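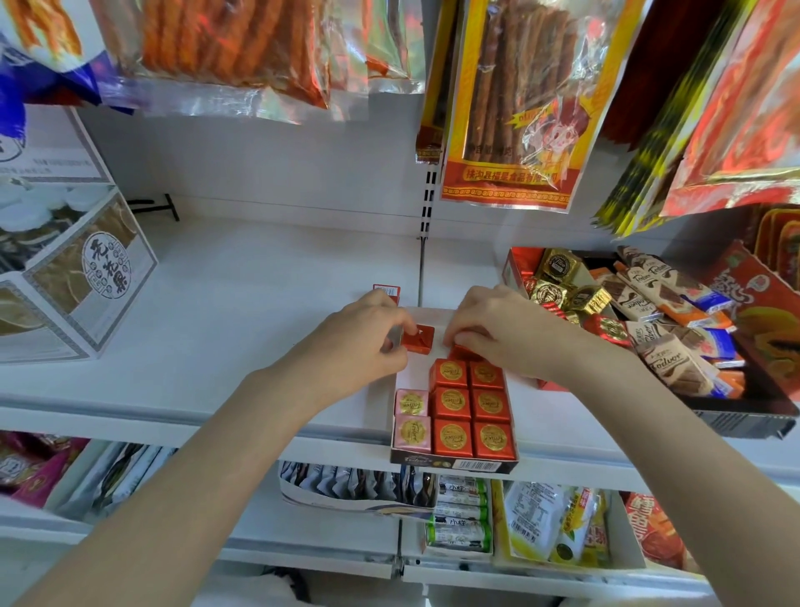
Home News Stores Suppliers Careers Contact

Plarar Markets to Open Ninth Store in Former Argate Hardware Building

DADPORT, 1/16/24 – Plarar Markets will open a neighborhood grocery and snack store in the former Argate Hardware building on Pacheco Street this spring, the company announced. The store will be the ninth in the Plarar chain and its first on the east side of Dadport.

The building has been vacant since Argate Hardware closed its doors after 39 years in business. Plarar signed a long-term lease on the ground floor in November and has received its building permits from the city. Interior demolition is finished. Electrical work and the installation of refrigeration lines are under way.

"People on this side of town have been driving across the river for milk and bread," said Khalil Abou Jaoude, director of store operations for Plarar Markets. "We looked at several locations. This one had the parking, the loading dock and a bus stop out front, and the landlord was willing to fix the roof."

The store will carry fresh produce, dairy, frozen foods, household goods and a full range of packaged snacks and candy. A small counter near the entrance will sell coffee and sandwiches. There will be no pharmacy and no fuel station at this location.

Plarar expects to hire 35 people for the new store, in full-time and part-time positions. Jobs will include cashiers, stockers, produce clerks, counter staff and two assistant managers. Applications are being accepted now at the customer service desk of any Plarar store and through the company website. Current employees who wish to transfer should speak with their store manager before applying. 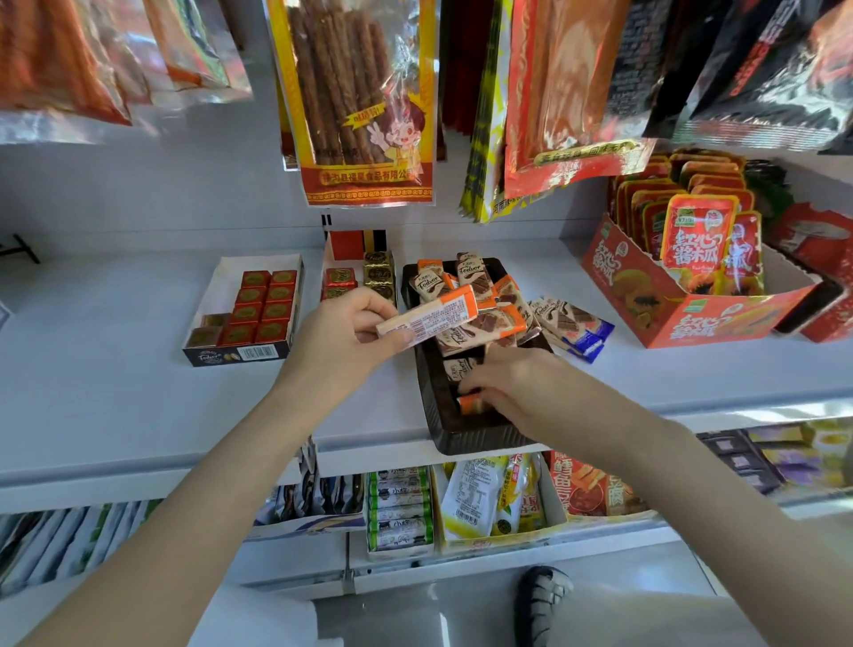

New hires will train at the company's Mill Road store for two weeks before moving to Pacheco Street. Training covers register operation, food safety, receiving and stock rotation. All training hours are paid at the regular rate. Employees assigned to the sandwich counter will also complete the county food handler course, and Plarar will pay the course fee.

The company said it will set aside shelf space for small producers located in the Dadport area. Bakeries, candy makers, beekeepers and other food businesses may ask for a supplier packet. To be considered, products must be made in a licensed kitchen and carry a complete ingredient label and a scannable barcode. Suppliers do not pay a fee for shelf space. Items chosen for the opening will be reviewed after three months of sales.

"We did this at our Mill Road store and several of those products are still there," Abou Jaoude said. "Some did not sell and we took them out. We tell the suppliers that at the beginning."

Several features of the old hardware store will stay in place. The brick front and the painted Argate sign on the north wall will be cleaned and kept. The original wood floor could not be saved in the sales area because of the weight of the refrigerated cases, but a section of it remains in the upstairs office. The main entrance will move from the corner to the parking lot side, where a ramp and automatic doors are being added.

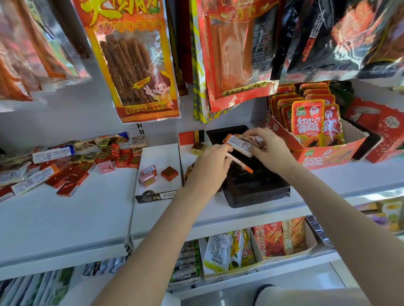
Deliveries will come in through the rear dock on Pacheco Alley. In response to comments from residents at a public meeting, Plarar agreed to schedule no truck deliveries before 7 a.m. or after 9 p.m. The company will also put up a fence between the dock and the homes behind it, and lighting in the parking lot will be directed away from the alley.

Plarar will donate $2,000 to the Dadport Public Library's summer lunch program when the store opens. Shoppers who want to add to that amount may do so at any register during the opening month.

An opening date will be announced once final inspections have been scheduled. Store hours will be 7 a.m. to 10 p.m. daily. Plarar rewards cards from other locations will work at the new store – customers do not need to sign up again.

Plarar Markets is a family-owned grocery company based in Dadport.

Media questions and requests for supplier packets may be directed to Khalil Abou Jaoude at the Plarar Markets main office.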